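Furniture > Kitchen & Breakout > Hands-on reviews
Last updated: February 2025

Trovska high table with the Cedeo and Majimbun stools – review

Short version first for those in a rush. Table, yes. Shell stool, yes if you're sitting for a coffee. Wire stool with the cushion, yes if you're sitting for lunch. Don't buy two of the same until you've tried both.

We needed somewhere to perch in the shared kitchen at work. People were eating at their desks, crumbs in everything, and when someone did come up for air they stood in front of the fridge and blocked it. A proper dining table was out, it would have eaten the walkway. So a round high one against the wall and two stools to go with it. I've been using all three for 14 weeks now, most days, so this isn't an unboxing.

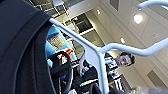 Words: Octavio Ledesma
Extra sitting: Tâm Lương

The table

Trovska, round, white, flat top. Nothing fancy. It was the dearest thing on the list and it's the one I'd replace tomorrow if it got nicked. Doesn't rock. I had it on a bit of floor that isn't quite level to start with and got a wobble, moved it along the wall by a foot and the wobble went, so check your floor before you send anything back.

Top is big enough for two lunches and a laptop, or two laptops and no lunch. Three people standing round it is fine. Three people eating, elbows. The edge is nicer than I expected, doesn't dig into your forearms. White shows tea rings but they wipe off if you get them the same day. Leave one over a long weekend and you'll be scrubbing, ask me how I know.

Round was the right call for a spot that people squeeze past. I've walked into square corners in enough kitchens. With this you sort of slide off it.

Assembly – fiddly at one point, where the top goes on. Do it upside down on a blanket. The leaflet says one person can manage and one person can, but get somebody to help turn it over.

The Cedeo shell stool

The white one. £90. Curved solid seat, open silver wire base that goes out in angles. Looks the best of the lot and gets the most comments. Wipes clean in one go as there's no seam for crumbs to get into.

Comfort is fine for 20 minutes. The curve holds you quite well and you don't slide forward the way you do on a flat seat. After that it's hard, and you notice. Tâm is a good bit shorter than me and had the opposite problem, said the seat was comfy enough but climbing on was a bit of an event and there was nowhere obvious to put her feet. She ended up hooking her heels on the wire, which works but I wouldn't call it a footrest.

One grumble. The wire base is angular and it catches bag straps. Mine, twice. Put your bag somewhere else.

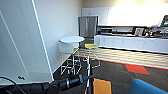
Both stools by the round table. White shell on the left, yellow cushion on the right.

The Majimbun with the cushion

Yellow seat cushion, silver wire base, circular foot ring at the bottom. Cheaper than the Cedeo at £47 and I'd steered clear of it on the website as the yellow looked like a lot. In the room it's fine. Cheerful even. There's a lot of white in our kitchen, cupboards top and bottom, and it needed something.

This is the one people go for. If both are free they take the yellow one, every time I've looked. Foot ring goes all the way round so it doesn't matter which way you've swivelled yourself, and that's most of the comfort right there – feet supported, back stops complaining. I've done a full hour and a half on it with a spreadsheet and got off without making a noise.

Cushion hasn't gone flat yet. It does pick up fluff, and it is yellow, so coffee is a worry. I blot straight away and so far so good. Can't tell you what it'll be like in a year. Would of liked a spare cover in the box, or at least the option to buy one, and I couldn't find one listed.

There's a bit of a scrape when you drag it. Lift it instead, or stick felt on the bottom. I got a sheet of felt dots and did both stools in five minutes.

Keeping it all clean

Everything we picked is either white or silver or shiny, so this matters more than I gave it credit for. I bought a bottle of Pledum on a whim, the all-surface one, and it does the table top, the shell and the wire without leaving a film. Spray the cloth and never the thing itself, then go round the edge with a finger. Dry cloth after or you get streaks when the light's on it.

Don't bother with kitchen roll. Leaves bits.

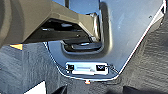

Curved silver-blue panel with a dark slot in the recess and a white plate lower down.

Wire bases take longest. Dust sits on the rods and you have to do them one by one. Once a fortnight is plenty.

Prices and bits

Cedeo shell £90, Majimbun £47, and the whole lot with the table and delivery came in under £400. Delivery was seperate for the table, so you might be waiting in twice. All three arrived without a mark on them. Boxes are huge, plan for that, ours sat in the corridor till the recycling went.

Which would I get again

Table again, same size. One Majimbun definitely, probably two. The Cedeo I'd keep for a spot where people sit for a quick drink and move on, and I do still like looking at it. Tâm's vote is two of the yellow and she'd swap the shell out today. If you're tall I'd try the shell in a shop first, the curve hits a bit high on some people.

Table 9/10. Majimbun 8. Cedeo 6, 7 on a good day. Will add a note in April on how the cushion's holding up.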